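Keeping dark clothes dark

I own a great many navy things. Jumpers, trousers, a dressing gown I have had since Paltham, where the water was so hard you could practically hear it land.

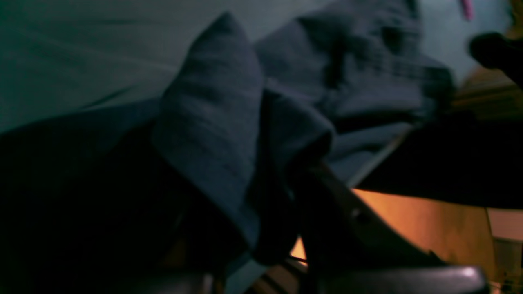 Navy is the most treacherous colour in the airing cupboard. Black goes grey and everyone can see it has happened. Navy goes a sort of tired purple, and you find out at a funeral.

Most of the damage is done by rubbing. Turn everything inside out before it goes in the machine, do up the zips, and wash it with other dark things of the same weight. A T-shirt sharing a drum with two pairs of jeans is having a very bad hour. Fill the drum loosely enough to get your hand in on top of the load.

Wash at 30 or cooler. Liquid detergent, not powder, which leaves pale dust in the creases if it hasn't dissolved. Use less than the cap suggests. The cap was designed by people who sell detergent.

White marks after washing

Nearly always undissolved powder or too much of something. Run the lot through a plain rinse before you do anything clever. If the marks are stiff and slightly waxy, that's softener, and a teaspoon of washing-up liquid rubbed in with a damp cloth will shift it. Rinse well, or you'll be foaming gently in the rain.

Vinegar, salt and coffee

My neighbour Lenka Jelínek swears by salt in the first wash. I tried it on 3 pairs of socks and they came out as socks. Salt doesn't fix modern dyes, whatever your grandmother told you, and neither does vinegar. Coffee in the rinse will give you trousers that smell of a station buffet -- I speak from experience.

What does work is dye. One packet, a warm wash, then an empty hot cycle afterwards unless you want blue pillowcases until April. Check the label first: cotton, linen and viscose take it nicely, polyester takes no notice at all. The stitching is usually polyester, so expect it to stay the colour it was.

Drying

Out of direct sun, still inside out. Give each thing a good shake before you hang it and you'll save yourself half the ironing. Don't leave a wet heap in the basket overnight, unless you like that smell of pond.

Fluff

Sticky rollers are fine for emergencies. A slightly damp rubber glove, stroked in one direction, does the same job for nothing. Towels are the worst offenders, so keep them in a wash of their own, and empty the filter. Mine had 11 hair grips in it and a button I'd blamed on the dry cleaner.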